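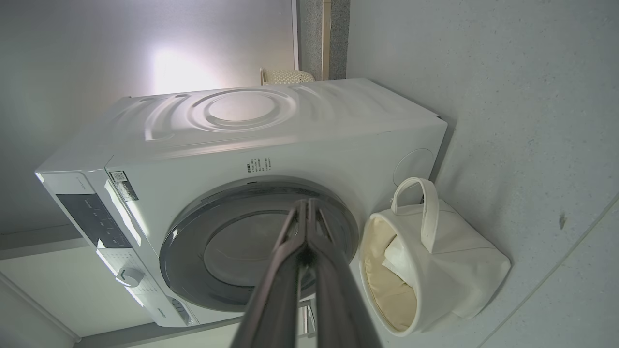
## 4. Setting Up the Field Audio Cart

This section covers placement and level setting of the Bondodmont cart for outdoor marching shows. Complete section 3 (battery charging) first. Revised 5/9/25.

1. Park the cart behind the front sideline, centered on the 50-yard line. Lock all four casters.
2. Run the main snake from the cart to the front ensemble. Leave slack at each keyboard.
3. Connect the two speaker stacks to outputs A and B. Keep each cable run under 120 feet.
4. Turn on the mixer, then the amplifiers. Wait for the green status light on each amplifier.
5. Load the show file. Channels 1 through 7 are reserved for mallet instruments.
6. Have one player at a time play at full volume. Set the gain so that the meter peaks below the yellow band.
7. Walk to the top row of the stands and check the balance with the full brass line playing. Correct with the group faders only.

> **Caution:** Do not connect or remove speaker cables while the amplifiers are on.

> **Note:** The Davent wireless receiver needs a clear line of sight to the soloist. Its tested range on an open field is 400 feet. Metal bleachers shorten this.

### 4.1 Packing Up

1. Mute all outputs. Turn off the amplifiers, then the mixer.
2. Coil the snake from the far end toward the cart.
3. Unlock the casters. The loaded cart weighs 153 pounds and needs two people on any ramp.

Report damaged connectors to Onni Saarela before the next rehearsal.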